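Fehr cable kit for small arms, two months in

I bought the Fehr external cable kit in January for the six-axis arm in our test cell at Misdale. The kit is made up of hook-and-loop saddles in two widths, a strain relief plate for the wrist, a bag of edge guards and a printed sheet. I paid 135 for it through Bresta, shipping included. It came in a padded bag with the plate loose at the bottom, and one corner of the plate had a burr that I took off with a file.

The arm runs a two-finger gripper with its cable on the outside. Before the kit we had it held down with zip ties, and we were replacing the gripper cable far too often. The failure was always in the same place, a hand's width back from the wrist, where a tie had been pulled too tight and the cable bent over it every time joint five moved.

Installation is simple if you do it in the right order, and the sheet has the order wrong. It tells you to start at the base and work up. Do that and you end up with whatever slack is left over at the wrist, usually too little. Start at the gripper. Fit the plate, leave the connector end relaxed, then jog the wrist joints to both ends of the travel your program uses before you close the first saddle. After that go to the elbow and do the same again. The base comes last, and any extra length can go down past the cart.

The elbow is where people get this wrong. The cable wants a wide loop there. It looks untidy, and Darcy Tamihana, who shares the cell with me, kept pulling it flat against the forearm until we lost a second cable. Now it stays wide and we both leave it alone.
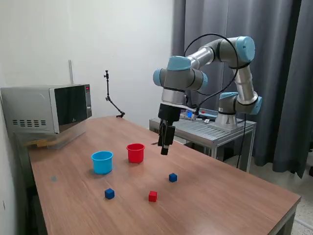
Réjean Després

With the gripper parked over the table and closed, you get the pose I use for checking the run. I look along the cable from the wrist over the elbow to the base and feel each saddle with a thumb. Then I run the cup and cube program at low speed and watch the loop through the biggest base rotation. If it touches the forearm casting at any point I stop and give it more length.

The saddles are the best part of the kit. They open and close without tools, so changing a cable no longer means cutting ties next to a cable I want to keep. They have not slipped on the aluminum links. The wide ones fit the upper link well. The narrow ones are a bit short for our forearm and only catch by half their length. They have held so far, but I would like another inch.

The plate is fine after filing. Its screws are not. They are soft, and the head of one rounded off the first time I took it out. I replaced the set with screws from the drawer.

I have not used the edge guards. They might help if your cable crosses a sharp cart edge. They fell off when I tried them on ours.

Fehr says to inspect the saddles every 500 hours. I would do it sooner, and always after someone has moved the camera mount or anything else near the arm. I wipe the hook side with a stiff brush, because lint gets in there and they stop gripping.

I also looked at the Roltbridge sleeve. It covers the whole run and looks neater, but you have to unplug everything to get it on, and you can't see the cable once it is inside. For a cell that gets changed as often as ours, I would rather have the saddles.

Good: quick to open, holds well, cable stays visible.
Bad: soft screws, short narrow saddles, instructions in the wrong order.

Four out of five. I would buy the saddles again on their own if Bresta sold them that way.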